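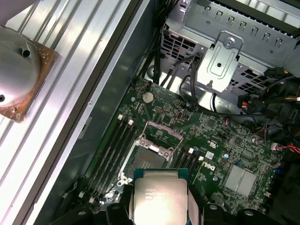 Lundthorpe shelter to change microchip and foster records in January

Dec 4, 2019

The Lundthorpe Animal Shelter will move its microchip, intake and foster records to a new system called Busel in January, and rescue groups that pull dogs and cats from the shelter will have to follow a different transfer procedure from the first day of use. The shelter sent written notice of the change to its partner groups this week, along with a sample transfer form.

The main change is in how a microchip number is tied to an animal. Under the present system, the number is typed into the intake record by the person at the desk, and again into the medical record at the first exam. The two records are held separately and are compared only when the animal leaves. Under Busel, the number is read once by the scanner, stored on a single animal record and checked by a second scan before the record can be closed.

Gaspard Perrin, the shelter's operations manager, said typing errors in chip numbers were the reason the change was first discussed. A review of closed records found 10 dogs whose intake and medical records carried different chip numbers. In each case the difference was a single digit or two digits in the wrong order. All of the dogs have been located and rescanned, and the registry entries have been corrected where the adopter gave consent.

"A chip with the wrong number on file does the same work as no chip," Perrin said. "The finder has it scanned, the number comes up blank, and the dog goes on stray hold."

How intake will work

Every dog and cat will be scanned at intake, before it is moved to a kennel or cage. The scan is to cover the neck and shoulders first, then both sides of the body and the front legs down to the elbow, with the scanner held close to the coat and moved slowly. Chips sometimes shift after they are placed, and the shelter's written procedure calls for a full-body pass whenever the first pass finds nothing. Metal collars and tags are to be taken off before the scan.

If no chip is found, the record is marked "none at first scan" and the animal is scanned again at the medical exam, by a different person. Only after the second scan may the record be marked "no chip." An animal marked that way will be given a chip before adoption, and the new number will be read by scanner from the animal after it has been placed. Staff will no longer copy the number from the label on the package.

Animals that come in with a chip registered to another person are handled as before. The shelter calls and writes to the registered owner and to any second contact, and the hold period for owned animals applies. Busel adds a log of each attempt to reach the owner. The log cannot be edited after it is saved, although a note may be added below an entry.

Intake photos will be stored on the same record. The shelter asks for one photo from the side, standing, and one of the face, with a plain wall behind the animal where possible. Photos of any scars, docked tails, odd toes or unusual coat marks are to be added under a separate heading that is kept out of public view. Perrin said those marks are used to confirm a claim of ownership and lose their value once they are posted on the lost-and-found page. 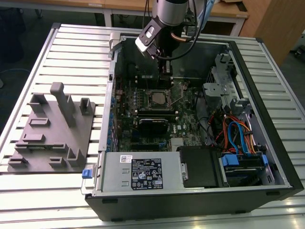
An open desktop tower with its motherboard and graphics card in view.

Transfers to rescue groups

Rescue groups now receive a paper folder with each animal. It holds the intake sheet, the vaccine record, the behavior notes and a transfer agreement signed by both sides. The folder will be replaced by a record sent through Busel, with a printed summary to travel with the animal. The printed summary will show the chip number as a bar code and as plain digits.

At hand-over, the receiving group's driver or agent will scan the animal in front of shelter staff and compare the number with the summary. Both people then sign. If the numbers do not match, the animal does not leave until the record has been corrected. Groups that do not own a scanner may use the shelter's.

The rule applies to each animal in a group transport, including puppies and kittens old enough to be chipped. Litters too young for a chip will travel under the mother's record, with each puppy or kitten listed by sex, color, weight and collar color. When the litter is chipped later, the receiving group enters the numbers itself, and the shelter closes the litter record once every number has been received. A puppy or kitten that has died in care is to be entered as such, with the date.

Drellier, a foster network that takes hounds and older dogs from Lundthorpe, has been testing the procedure with the shelter this fall. Its report, attached to the notice, lists three problems found during the test. The first was that a dog transferred under one name and adopted under another appeared twice in searches by name. The second was that medication times were printed in the order they were entered instead of by hour. The third was that foster homes caring for dogs from more than one shelter could open only one list at a time.

The first two have been fixed, according to the notice. The third will remain for now. Foster homes in that position will need to sign out of one list before opening another, and Drellier has advised its homes to keep a paper sheet for daily medication in the meantime.

Foster homes

Foster homes working directly with the shelter will each receive a sign-in and will be able to see the records of animals in their own care. They may add weights, notes on food and stool, photos and behavior notes. They may not change vaccine entries, chip numbers or hold dates. Notes on bites or any contact that breaks the skin must still be made by phone on the same day, whether or not they are also written in the record.

Weights are to be entered in pounds for dogs and adult cats and in grams for kittens. Perrin said mixed units had been a steady source of wrong entries in kitten records, including one in which a healthy kitten appeared to have lost most of its body weight overnight. The new form asks for the unit first and rejects any figure outside the expected range for the age given. A foster who believes a rejected figure is right should weigh the kitten a second time and call the medical desk.

Homes without internet service may go on using paper. Paper sheets should be dropped off or mailed weekly and will be entered by the front desk. The shelter has not set an end date for paper sheets.

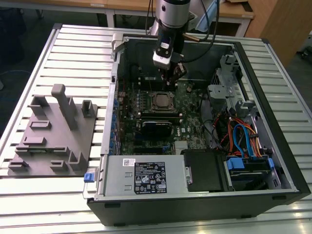

A cable connector held over the motherboard of an open computer tower.

Closing hours and old records

The shelter will close to the public for 4 days while records are moved. Lost pets may still be claimed during the closure by calling the main number, and injured strays will be accepted at the side entrance. Adoptions, owner surrenders and routine transfers will stop for the period. Rescue groups with a transport already planned for that time have been asked to move the pickup forward or to wait until the shelter reopens. The exact dates will be posted at the front desk and sent to groups once they are set.

Records of animals now in the building, in foster care or on trial adoption will be moved first. Closed records will follow in order of year, newest first. Paper records from the former Hegde Road kennels, which the shelter took over when that site shut, will not be moved. They will stay in storage and can be searched on written request, with the owner's name and the dog's license number if known.

Adopters do not need to take any action for their animal's chip to remain active. The move covers the shelter's own records and has no effect on entries held by chip registries. Owners who have moved or changed phone numbers should still update the registry directly, as the shelter cannot do so for them once an adoption is final. Anyone unsure which registry holds a chip may bring the animal in for a scan at no charge during open hours, before or after the closure.

Training

Training for rescue groups will be held at the shelter in four sessions, all covering the same material. Each group should send at least one person who handles pickups. The session covers scanning technique, the hand-over check, litter records and the correction of errors, and ends with a practice transfer using a test record. Groups that have not sent anyone by the reopening may still pull animals, but a staff member will have to complete the entry with them at hand-over, and they should allow more time for pickup.

Questions about a specific animal should go to the medical desk. Questions about sign-ins, forms and training should be sent to Perrin's office in writing, with the name of the group and the name of the person who will be doing pickups. Groups whose transfer agreement with Lundthorpe has lapsed must renew it before a sign-in is issued. The renewal form was sent with the notice, and copies are at the front desk.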